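Home | Guides | Surfaces | Kitchen | Tools | About | Contact

Cleaning and oiling a bamboo cutting board, and looking after the marble under it

Most boards that are thrown away could have been kept with an occasional sand and a few coats of oil. The method below is for a large bamboo board with a juice groove, used on a marble worktop.

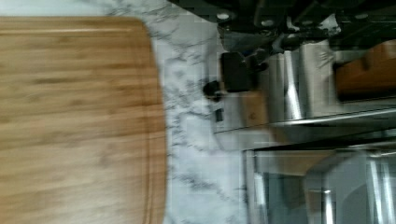 Bamboo boards are made from strips glued side by side. The strips are hard and the surface wears slowly, but the glue lines are the weak point. If one face takes up water while the other stays dry, the board cups and a joint can open. Everything in this guide follows from that: keep wetting short and even, and keep both faces oiled.

What you need

– Washing-up liquid and a soft brush
– Bicarbonate of soda
– Food-grade mineral oil
– Abrasive paper, 240 and 400 grit
– Two lint-free cloths
– A cotton bud or an old toothbrush for the groove
– Four small blocks or a wire cooling rack

Do not use olive, sunflower or other cooking oils. They go rancid in the surface and the smell is hard to remove.

Step one: wash

Lift the board off the worktop and take it to the sink. Use warm water and a little washing-up liquid, and brush along the grain on both faces. Do the underside even if it looks clean. Run the brush round the groove separately, paying attention to the corners, where fat collects. Rinse and wipe dry at once. Total contact with water should be under 3 minutes.

Never soak the board and never put it in a dishwasher.

Step two: deal with stains and smells

Mix bicarbonate of soda with water to a thick paste. Spread it over the stained area, leave it for 15 minutes, then rub along the grain and rinse. Onion and garlic may need a second go. Beetroot and turmeric usually fade over several washes and are not worth sanding for.

Step three: dry

Stand the board on its long edge with air on both faces. Leave it overnight. A board that is dry to the touch can still be damp inside, and oil put on at that stage goes on in patches. Keep it away from radiators and direct sun.

Step four: sand, if required

Run a fingertip across the surface. If it feels furry or catches, sand with 240 grit, then 400, always with the grain. Fold the paper over a dowel for the groove, and use light pressure on the rim so that the edge is not rounded over. Knife marks shallow enough to clean can be left. For a very smooth finish go up to 2000 grit, though on a working board this is wasted effort and the surface will be marked again within a week.

Remove all dust with a slightly damp cloth and let the board dry again for an hour.

Step five: oil

Put the board on the blocks or rack, over newspaper. Mineral oil leaves dark patches on unsealed marble and these are slow to come out, so do not oil directly on the stone.

Pour a small amount in the middle and spread it along the grain. Cover the faces, edges and rim. Work oil into the groove with the cotton bud, and do not leave a pool in it. Wait 5 hours and wipe off what has not soaked in. A new or very dry board needs three coats; one is enough for a top-up.

The worktop

Marble is etched by acid. Lemon juice, vinegar and tomato leave dull marks, and sealing does not prevent this – a sealer slows staining only. The groove holds a modest amount of liquid, so empty it before moving the board.

Lift the board at the end of each day and wipe beneath it with a damp cloth and pH-neutral cleaner, then dry the stone. Trapped water marks marble and also causes the cupping described earlier. Grit under a board will scratch polished stone when the board is slid, so lift it, don't push it.

If the board moves while you are cutting, lay a damp cloth under it and remove the cloth afterwards.

How often

Wash after each use. Oil monthly if the board is used daily, otherwise when water stops beading on the surface. Sand once a year at most.

Comments (3)

Can I finish with beeswax on top of the oil? Mine came with a small tin of it.
– boardandblade

Yes, after the last coat of oil has been wiped off. Buff it well or it will feel sticky.
– Site author

Ours had cupped by almost 5 mm. Left it hollow side down on a rack for a few days and it is now flat enough to use. The joints held.
– Jellenville kitchen

Related guides

Removing etch marks from polished marble
Choosing a knife for a bamboo board
Sealing stone worktops: when and how
Restoring a dried-out wooden spoon
Fixing a loose worktop upstand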